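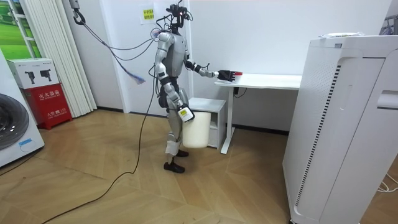
Tidy-up project, joint call between Undutside, Gelcombe, Prosser and Plosten
Minutes of 10 Mar 2022

I took the notes again, so if I've put words in your mouth, shout and I'll fix them before the next call. We started a little late while Plosten sorted out their sound.

1. Last minutes

Agreed, with one fix: I had written that Prosser was doing the labeling. Prosser is doing the checking. Gelcombe is doing the labeling, and would like everyone to remember it (sorry!).

2. Where the method stands

For anyone who missed October, the idea is to learn the whole clear-up job from demonstrations, with the walk-up, the grab and the drop all in one policy. Our old setup had a separate planner that picked an object, then handed over to a grasping module, then to another one for the bin, and most of our trouble came at the handovers. The new one takes the head view and the joint readings and puts out short chunks of motion for both arms and the legs together.

We now have 400 demonstrations through checking. Undutside trained on the full set and on a half set, and the full set was clearly better at the drop but hardly any better at the grab. We went back and forth on that for a while. My own feeling is that the grab depends much more on how varied the objects are than on how many runs we've got, and Prosser was leaning the same way.
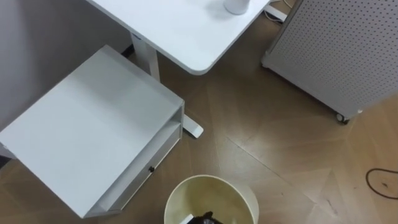 Undutside also brought up viewpoint. A lot of the early runs begin with the head already tipped down toward the floor and the cabinet, and the policy seems to lean on that. Start it looking straight ahead and it dithers. We talked about adding random head angles at the start of each run, which is cheap to do, and Plosten will write it into the operator sheet.

3. Two-handed runs

This was the fun part of the call. When one hand steadies the bin and the other goes for the object, the operators tend to move both arms in a rush, and the recorded data is jerky. Gelcombe tried slowing the playback and smoothing the wrist tracks before training. The smoothed version did better on bottles and worse on anything floppy, and we think the smoothing is rubbing out the little pinch people make at the end of a grab.

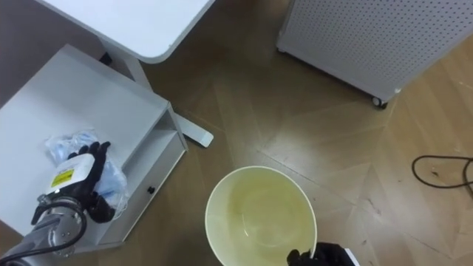

So we'll smooth the arms and leave the fingers alone. Gelcombe reckons that's a small change in the code and I've put it down as one of theirs. Prosser asked if we could also keep the raw tracks alongside, and yes, please, let's never throw those out again.

4. Soft and see-through things

Bags are still our worst group. Out of 10 test runs on clear plastic, the policy finished 3, and in 2 of the failures it closed its fingers early and carried on to the bin with nothing in them. I'd love to have the policy notice an empty hand and go back for another try. Plosten thought finger current would be enough to tell. Undutside would sooner use the head view and keep the inputs as they are.

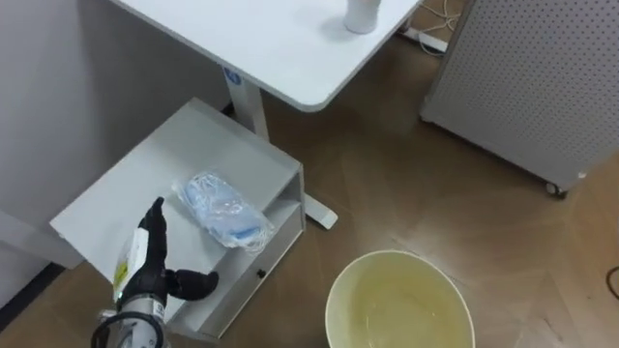
Gelcombe said that finger current won't settle it for thin plastic, where a full hand and an empty one give nearly the same reading, and asked that we collect runs with a missed grab and a second try built in before adding any new input. Plosten was fine with that, and so was everyone else. Operators will miss on purpose in part of the next batch.

5. Jobs

Plosten: operator sheet, with the head angles and the missed grabs.
Gelcombe: arms-only smoothing, raw tracks kept.
Undutside: retrain once the new batch is checked, same test objects as before.
Prosser: checking, plus a short note on what counts as a finished drop (is a bag hanging over the rim in or out?).
Me: these minutes, and finding us a longer slot for the next call.

6. Anything else

Prosser would like file names without spaces in them. Agreed, loudly.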